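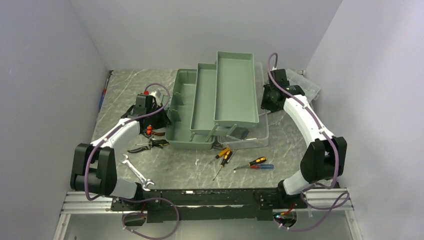
Figure 4. Gray marble-patterned tabletop with white veining, between light gray side walls.

October 2023
By the Clestden Surface History Group

4. Marble after marble

4.1 What the catalogs call it

By the time the Skarkatmont catalogs reach their later issues, the word "marble" has stopped naming a rock and become a kind of weather. Surfaces are cloudy, stormy, misted or overcast. Gray grounds with white veins (the family to which the tabletop in Figure 4 belongs) get the greatest share of these names, and also the greatest share of adjectives, which may say something about how hard it is to sell gray.

We read 112 catalog entries for patterned work surfaces and noted every word used for the pattern itself. Entries that gave only a stock number were kept, partly out of respect. The most common term was "veined," followed at some distance by "natural." The second is the more interesting of the two. In the Skarkatmont material it is applied freely to surfaces whose composition the same entry declines to state, and in 21 entries it appears next to the word "style," where it does very little work and seems to know it.

The Louro price lists take a different line. They use place names. A buyer in the market for a gray top could choose among several valleys, a lake and what we believe to be a parking area outside a ferry terminal. We looked for a link between the named places and any local stone and found none. The ferry terminal is poured concrete throughout.

4.2 The direction of the vein

Earlier writers on decorative surfaces have mostly treated veining as a matter of color. The people who bought and fitted the tops cared a good deal more about which way it ran. Letters in the Pilus archive return to the question so often that the archive's own index has a heading for it, "Veins, complaints," with a cross-reference to "Veins, threats."

The usual grievance concerns joints. A vein that runs off one panel and fails to arrive on the next was felt as a kind of broken promise, even by customers who had paid for the cheapest line and been told in writing to expect it. One correspondent kept up the matter for 2 years and enclosed tracings. The firm's replies are courteous and grow shorter.

Fitters had their own habits. Several sets of job notes tell the reader to run the veins away from the door, so that they seem to lead into the room. Others say the reverse with equal confidence. A small number suggest placing the toaster over the joint, and of all the advice we collected this has aged best.

4.3 Repeats

A printed pattern has to start over somewhere. The Louro sheets give the length of the repeat in small type on the back page, and the sales leaflets leave it out altogether. Owners found it anyway. More than 300 household questionnaires survive from the Clestden survey, and the free-text box at the end, meant for remarks on cleaning, is largely given over to sightings: a vein shaped like a river, and then the same river again beside the sink. Respondents described this with a mixture of pride and injury. Once found, the second river could not be unseen, and a few households had moved furniture on its account.

It would be easy to read these remarks as evidence that imitation disappoints. We are less sure. Very few respondents wished for real stone, and those who had owned it wrote mainly about lemon juice. What they seem to have wanted was a pattern that would keep its secret until the installment plan ended.

Section 5 turns to speckled finishes, on which feeling ran lower.

Comments

formica_widow: We had the river. Ours was next to the breadbox. My husband called it the Nile until we sold the place.

tnk77: Is the full Pilus index online anywhere? I would read "Veins, threats" start to finish.

oldfitter: Away from the door. Always. Whoever wrote the other notes was wrong.

Contact the editors | © Clestden Surface History Group | Back to top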